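Sultarside Residence, Activities Room
Duty Diary, October
Entry by Kwok-wai Leung

8:10 a.m. Room opened and heating set. The blinds on the garden side were left half closed in accordance with the note from the previous duty holder, as two residents had found the morning light uncomfortable at the card tables. The radiator nearest the door continues to knock. It has been reported before and I have reported it again.

The first part of the morning was given to the board games cupboard. The cupboard has not been put in order since the spring, and a number of games have been returned to the wrong boxes. I began with the upper shelf and worked down. Sets with missing pieces were placed on the side counter with a slip of paper stating what is wanted. Two jigsaw puzzles were set aside for the Onden day center, which has asked for them. I have not checked that they are complete and have said so on the transfer form.

11:40 a.m. Supplies. The invoice from Staris for felt, card stock and storage tins came to $47 and has been passed to the office. The amount remaining in the activities account for the season is $920. I would ask colleagues to enter any purchase in the book on the same day, including small ones. The entry for glue was made on the back of an envelope and I found it by chance.

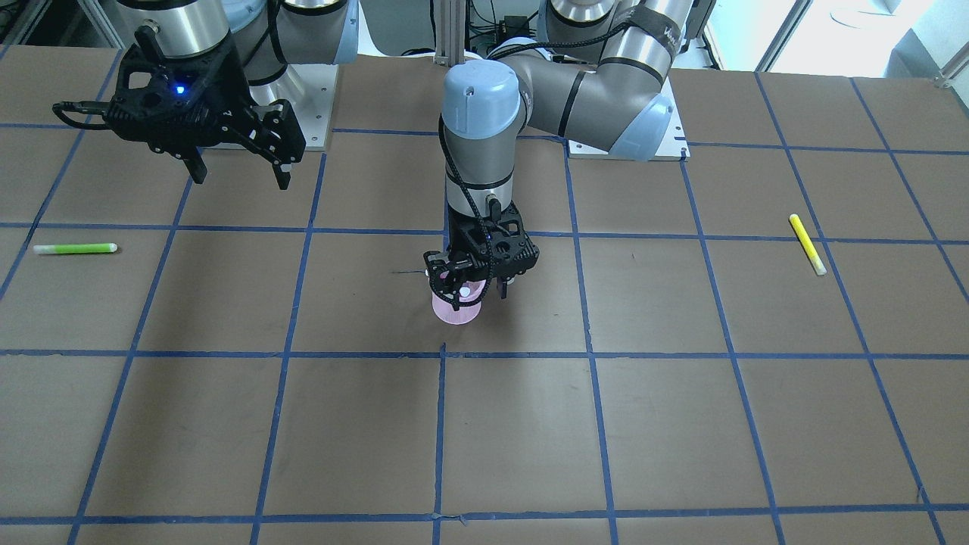 The question of a large floor or table game for the winter months was raised again at the midday handover. Residents who have difficulty with small printed boards have asked for something with bigger spaces, and I share their view that the present checkers set is not suitable for them. My proposal is to mark out a tabletop directly. Dark blue tape on a brown surface gives a line that is easy to follow, and the cells come out near enough to square for the purpose. A translucent pink piece, shaped like a small cup or cone, also stands out well against the brown, and I would favor pieces of that general form over flat counters. They can be taken hold of from above by a person with stiff fingers. I have asked for the long table by the window to be considered. The tape should be of a kind that lifts without marking the finish, and a short length should be tried on the underside first.

The alternative is a ready-made giant board, for which the quoted price was $1,470 including pieces. I cannot recommend this while the account stands where it does.

3:15 p.m. Afternoon session held as usual. Dominoes at one table, conversation at the other. Mr. Saab asked that his own cribbage board be kept in the locked drawer between sessions, and this has been arranged. The key is on the hook inside the office door.

4:50 p.m. Tables wiped and chairs returned. The lower shelf of the cupboard remains to be sorted, along with the tin of loose dice and the box marked "various." Whoever is on duty next is asked to leave the slips on the side counter where they are.

Room locked at 5:05 p.m.

K. Leung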